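Mirkham Help Desk
Ticket: color shift on fabric reorder
Opened by: Thư Nông
Assigned to: Hamish Menzies
Product: Grullance label printer and color proofing add-on
Status: Closed, with grumbling

Thư Nông wrote:
We sell tablecloths and secondhand clothes out of one small shop, and the proofing add-on has decided that every orange is brown. It was fine in June. Our rose print now proofs like weak tea. I have restarted everything that has a switch, including the kettle. Reference photo attached.

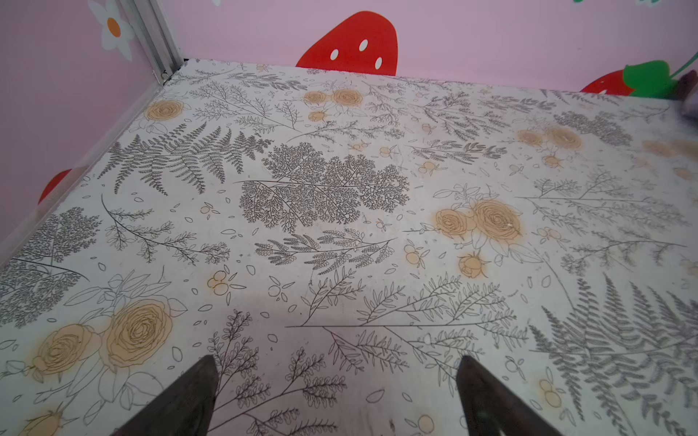 Rose and fern print, white ground, peach-orange roses

Hamish Menzies replied:
Thanks for the photo, and for restarting the kettle. Which profile is loaded? Look under Settings, Output, Profile. There are 24 in the list and most of them are named "Default."

Thư Nông wrote:
It says "Default (3)." I would like to meet whoever made Default (2).

Hamish Menzies replied:
That would be the November 2023 update, which copies your profile every time it fails to install. Please try this:

1. Quit the add-on. Closing the window doesn't count; it keeps running in the tray and sulks.
2. Delete every profile with a number in brackets.
3. Start it again and let the update finish. The bar will stop at 97 percent and stay there for up to 3 minutes. Leave it alone.
4. Print the test strip on plain stock. The good label stock costs too much to learn on.

Thư Nông wrote:
Steps 1 and 2 done. Step 3 went as promised, except that Huệ Doãn unplugged the printer at 97 percent to charge her phone. Second try worked. Oranges are orange. Now the purples look blue, so I have gathered up some clothes to proof against.

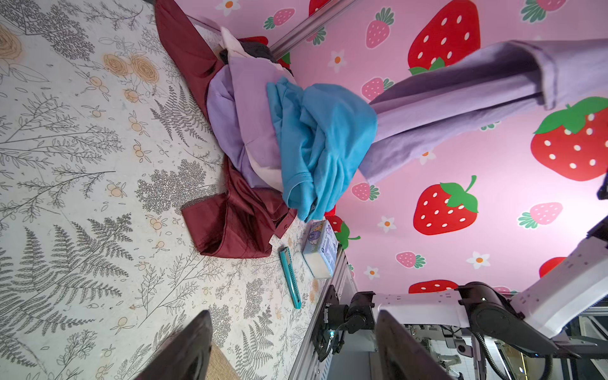 Second issue: purple proofs as blue

Hamish Menzies replied:
Splitting this off so it gets its own heading and I get credit for two fixes. Turn off "Vivid Boost." It is on by default, and it believes every purple is a blue that lacks confidence.

Thư Nông wrote:
Off. Purple is purple. The test strip also came out upside down, but Tài Phùng says it always did and he had been turning the paper around by hand.

Hamish Menzies replied:
Output, Rotate, 180. Please break it to him gently. Closing the ticket.

Thư Nông wrote:
He says he preferred it the old way. Can you tell me how to switch it back?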